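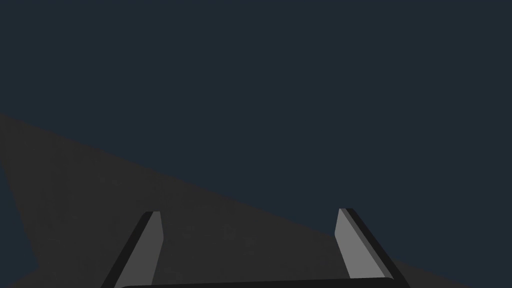
4.2 Dark neutrals in the wardrobe columns

The second group of colour words in our material is the dark neutrals. Wardrobe columns in both magazines, Ider and Prundis, return to these words very often, mostly when the writer gives advice on what to buy once and wear for many years. The three words which interest us are navy, charcoal and black. The columns treat them as clearly separate, and a reader is told, for example, to keep navy for the office and charcoal for the evening. Between very dark shades the difference can be small. In Figure 4 the charcoal grey is only slightly lighter and warmer than the navy beside it, and the straight line where they meet does much of the work of telling them apart. A reader who stands before her wardrobe on a winter morning has no such line to help her. We therefore asked whether the columns give any practical help with this problem, or whether they leave it to the reader.

Figure 4. Dark navy and dark charcoal grey side by side.

Of the 300 columns in the corpus, 103 contain at least one of the three words in a sentence of advice. We did not include columns where the word appears only in a shop credit or in the description of a person being interviewed. Nesrin Toprak read all these columns twice, the second time in October, without looking at her first notes. Where the two readings were different, the column was discussed by both authors until we agreed.

Most of the advice is about combination. The writer says which dark neutral can be worn with which other one, and the old rule that navy and black should not be worn together is mentioned mainly in order to be refused. In Ider this refusal is usually friendly and short. In Prundis it is more often connected with a personal story, such as a mother who would not leave the house in navy shoes and a black coat. We understand these stories in the sense of Ertürk, as small permissions: the writer breaks the rule first, so that the reader can break it after her.

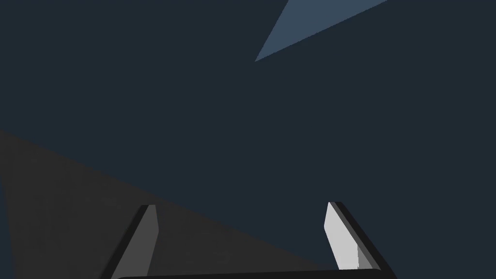
Advice on telling the shades apart is much less common. We found it in only six columns, and four of these belong to the same writer in Ider. She recommends taking the garment to a window, and holding it against something which is certainly black. The other two columns speak of the problem as a joke about getting dressed in the dark, and go on to a different subject. It is possible that editors see this kind of help as too simple for a style page, and that it belongs for them to the household section, where we did not look.

There is also a difference in the adjectives. Navy is called kind, soft or forgiving, and it is said to be good for the face. Charcoal is called serious or grown-up. Black receives the largest number of adjectives, and they do not agree with each other. None of these descriptions depends on the exact shade, and the same sentence could stand beside a garment of quite another darkness. This fits with the earlier observation of Clundberg that colour words in fashion advice speak more of the wearer than of the cloth. Our results support this view for navy and charcoal. For black we are less sure, and we come back to it in Section 4.3 together with the letters from readers.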